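Zudska hand-gripper demonstrations, Clukarstead floor
Pre-session checklist, with inspector's comments

1. Marker cubes seated on both grippers, faces clean. OK. Wipe with a dry cloth only.

2. Finger pads. OK on the pair checked. Replace a pad at 148 sessions or when an edge lifts, whichever comes first.

3. Full open and close, 8 times per hand. OK. Stop if either side sticks.

4. Chest device charged to 60 percent or more, screen on, cables clear of the elbows. OK.

5. Walkways. ACTION. See comments. 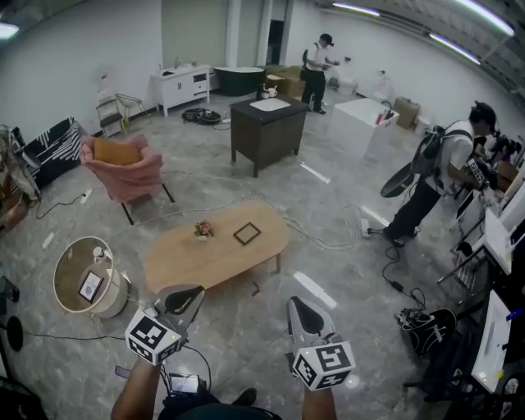
Page last changed: Friday, 16:40

Comments on item 5: Cords cross the floor from the center toward the power strip on the right, close to where an operator stands at the desk. Tape them down or reroute along the wall. There is also a tangle of black cable in front of the white vanity. Coil it and put it away.

6. Spacing. Keep 2 meters between operators while grippers are raised. Look behind you before stepping back from the coffee table.

7. Task objects. Cups and the flower vase may be handled. Framed items only if they are on the Georgiou task sheet.

8. Desk on the right wall. ACTION. Too cluttered to rest a gripper on safely. Clear a space before the next session.

9. Bags off the floor. ACTION. One black bag beside the desk.

Recheck 5, 8 and 9 before recording starts. Enter results in Grernora.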